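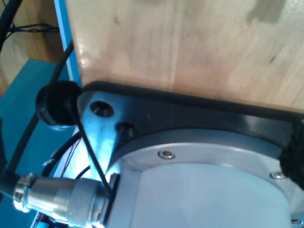 Postcards were never meant to be kept, Sandro Caputo tells me before I've even sat down, and he has kept 2,925 of them! He started at 19, with one his aunt mailed from Lumbao. "She complained about the soup for the whole card," he says. "I loved it. I wanted more."

So he went looking for messages, and he hardly cares what's on the front. He reads me a wonderful one sent to Skultthorpe one December: Train late, hat lost, marry me anyway. Did she? "I've written to 400 people named Zerner trying to find out," he says. "Eleanor Zerner, that's all I have. The nicest letters came back, and none of them knew her." 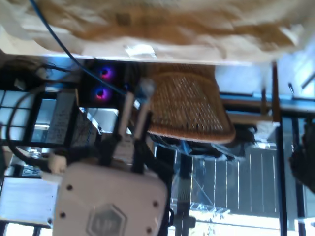

Tan cloth and a blue cable.

He still buys most weekends, out of shoeboxes at the Rilach flea market, and he'll pass up a pretty view for a good grumble. "Weather, feet, money. People told the truth when they had four lines to do it in." I went home and wrote to my sister.

Contact | © 2024 | Back to top

Comments

marnie_k: My grandmother's cards were all about her feet too, I'm so glad someone saves these

Dov: Please do a follow-up if he finds Eleanor!!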